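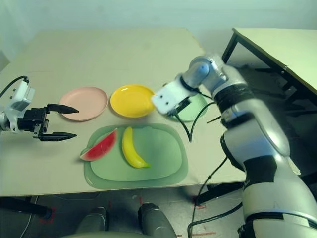

Two Arms, One Tray and My First Months with the Asent Kit

2019-01-21

I promised a few of you a proper write-up of the Asent two-arm kit back in October, and then the holidays happened, and then my desk happened, so thank you for being so patient with me! I've had plenty of time with it by now, and I have a lot of feelings about it, most of them good.

For anyone new to the blog, Asent is the tabletop kit from Wamance. You get the two arms, a gripper for each, the cables, and the software on a little drive taped inside the lid of the box (look there first, I nearly threw mine out with the foam). I bought mine through Karagiannis, the reseller over in Trorncombe, and they were lovely on the phone even when I called back with the same question.

Setup took me 2 evenings. The printed guide is fine until you get to calibration, where it suddenly assumes you've done all this before. My friend Kuldeep Rathore came over and read the steps out loud while I typed, and that got us through it faster than I'd have managed alone. Give yourself a big table, too. The arms reach farther than you'd think, and the cables like to wander across your work area, so I'd love to see some decent clips in the box next time.

My favorite thing to practice with is play food. I have a watermelon slice and a banana on a big see-through green tray, with pink, yellow and green plates lined up behind it, and the job is to get the fruit onto the plates. It sounds so simple! The banana is the one I'd start with, lying at a slant so the gripper can come at it across the middle. The watermelon is a wedge, and a wedge wants to slide out of two skinny fingers if you close them too near the tip.

The software is where I'd take a point off. Saving a routine is easy, but renaming one means going through 3 menus, and I have a sad list of things called "new routine" to prove it. Support answered my email in 12 hours and said a fix is coming.

Would I buy it again? I would, though I'd ask Karagiannis about the extended warranty up front, as it covers the grippers for 2 years and you can't add it later. I'm trying the soft fingertips next, so if you've used them, leave me a comment and tell me how they hold up.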